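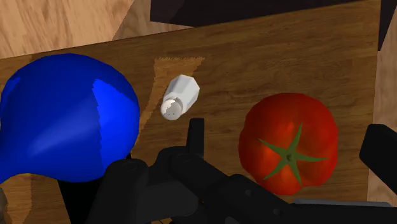

A robotics group at Keogh has found that simulated practice scenes can do more for a robot arm when the lighting in them is changed often, even if the objects stay the same.

The group trained one control program on 1,000 simulated grasping runs with ordinary kitchen and household items, a tomato and a salt shaker among them. In one version of the training set, the light came from a fixed point. In the other, its direction and strength were reset before each run, so that hard shadows fell across the table and the objects in different places.

Both versions were then tried on a real arm at the Boltbridge test site. The program trained under changing light completed 70 percent of its pickups. The group did not give a matching figure for the fixed-light version but said it was clearly lower, with most misses on pale or shiny items.

"The arm was treating the edge of a shadow as the edge of the object," said Josefien Bakker, who led the work. "Once it had seen enough shadows, it mostly stopped doing that."

Catríona Ní Bhriain, who built the simulator, called Bimine, said the lighting changes added 5 minutes to each hour of training. Her team plans to test soft and see-through items next. The scene files will be posted in September.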